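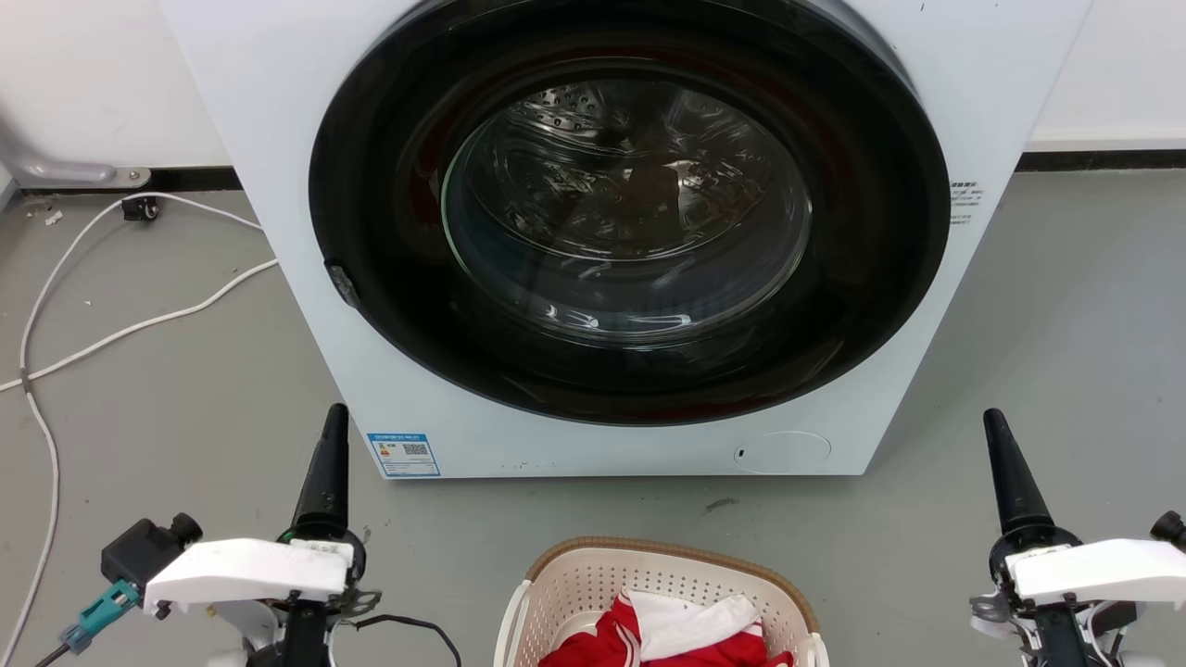
Operatorinnen und Operatoren für Teleoperation gesucht (Teilzeit, befristet bis Juli)

Cirnine sucht für den Standort Lukau Personen, die mit uns Beispiele für ein lernendes System aufnehmen. Es geht um Arbeiten im Haushalt, zurzeit vor allem um die Wäsche. Sie steuern zwei Roboterarme von einem Bedienplatz aus, und das System lernt später aus Ihren Bewegungen. Vorkenntnisse in der Robotik brauchen Sie nicht.

Was Sie bei uns machen

Eine Aufgabe heißt bei uns zum Beispiel „Korb in die Maschine leeren“. Die Waschmaschine steht frei an der Wand, der Wäschekorb steht davor, und die Arme arbeiten von beiden Seiten des Korbes. Sie öffnen die Tür, greifen ein Kleidungsstück, legen es in die Trommel, greifen das nächste und schließen am Ende die Tür. Ein Trikot verhält sich im Greifer anders als ein Tuch, und das merkt man schnell an der eigenen Hand. Nach jedem Durchgang stellen Sie die Ausgangslage wieder her und verändern sie dabei ein wenig: der Korb etwas gedreht, die Wäsche anders gefaltet oder gar nicht gefaltet.

Zu jeder Aufnahme schreiben Sie einen kurzen Satz in unser Programm Follside. Dort tragen Sie auch ein, ob der Durchgang gültig ist. Missglückte Versuche werden nicht gelöscht, sie bekommen eine eigene Markierung. Bitte schreiben Sie auch dann ehrlich auf, was passiert ist, wenn der Fehler bei Ihnen lag.

Eine Schicht dauert fünf Stunden, mit zwei bezahlten Pausen. Wir arbeiten immer zu zweit: eine Person steuert, die andere richtet den Platz ein und achtet auf den Not-Halt. Danach wird getauscht.

Was Sie mitbringen

– Geduld mit Wiederholungen. Dieselbe Aufgabe kommt oft mehrere Tage lang.
– Eine ruhige Hand und gutes Sehen, mit oder ohne Brille.
– Deutsch oder Englisch so weit, dass Sie eine Anweisung lesen und einen Satz dazu schreiben können. Viele von uns haben Deutsch erst als Erwachsene gelernt, ich auch.
– Bereitschaft zu mindestens drei Schichten in der Woche.
– Mindestalter 18 Jahre.

Erfahrung mit Spielecontrollern, Nähen oder feiner Handarbeit ist willkommen, aber keine Bedingung.

Was wir bieten

Die Einarbeitung dauert rund fünf Tage und wird voll bezahlt. Die Anstellung ist sozialversicherungspflichtig, der Stundenlohn steht im Vertragsentwurf, den Sie vor dem Gespräch erhalten. Die Schichten planen wir zwei Wochen im Voraus, am Vormittag oder am Nachmittag. Gesteuert wird im Sitzen. Für das Einrichten muss man sich allerdings bücken und auch einmal knien – wenn das für Sie schwierig ist, schreiben Sie es bitte, dann suchen wir eine andere Aufteilung im Team.

Zum Datenschutz: Gespeichert werden die Kamerabilder vom Arbeitsplatz und die Bewegungen der Arme. Ton nehmen wir nicht auf. Ihr Name wird in den Aufnahmen durch ein Kürzel ersetzt.

Bewerbung

Senden Sie uns bitte einen kurzen Lebenslauf und einige Zeilen dazu, wann Sie arbeiten können. Ein Foto und Zeugnisse sind nicht nötig. Wir laden Sie dann zu einem Probetermin in die Halle Böttcher ein, Eingang vom Hof. Dort probieren Sie die Steuerung selbst aus und können alle Fragen stellen.

Ansprechpartner ist Musyoka Wanyama, Datenaufnahme, Cirnine, Lukau.

Diese Website verwendet Cookies. Technisch notwendige Cookies sind immer aktiv. Alle akzeptieren Nur notwendige Einstellungen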